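Residents > Skodthorpe House > House Diary

6 September 2025

The laundry room was opened at the usual hour. The week's washing had been sorted the previous evening by Ms Lamisi Atinga, and the dark items were taken first. Residents are reminded that black garments are to be dried separately from towels and bed linen, as lint was the subject of several complaints in July.
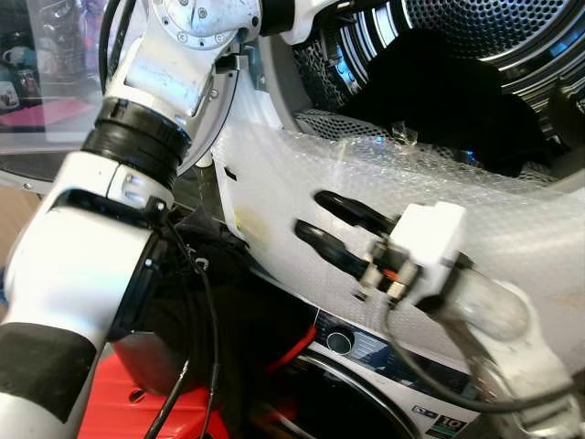
Drying continued until the middle of the afternoon. The standard setting of 50 minutes was kept for mixed clothing, and 70 minutes was allowed for the heavier cottons. The filter was cleaned between loads. Mr Iddrisu Akpalu entered load 293 in the book and placed the folded clothing on the upper shelf for collection.

One sock remains unclaimed. It has been passed to the office, where Mr Fiifi Tetteh will keep it until the end of the month.

Filed under: House Diary, Laundry and Linen

Recent entries
Linen cupboard: revised shelf labels
Ironing room hours
Collection of lost clothing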